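Pre-run checklist, Skadus perception stack, bedroom station
Checked by: Kyung-tae Ryu

Clock sync, head camera to logger: OK. Drift 10 ms, same as August.
Exposure lock: FAIL. Auto crept back on after the Drumley update, as is its custom.
Lamp state detector, glare test: PASS with comment. Run with the globe lit and a finger on the button.
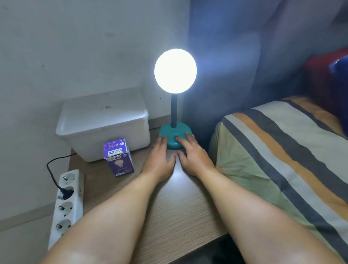

Detector said "on" in 559 of nearly 600 tries. The rest it called "moon," a label I would like removed.
Planner timeout: OK at 2000 ms. Bartoš wants 1798. Bartoš may explain why.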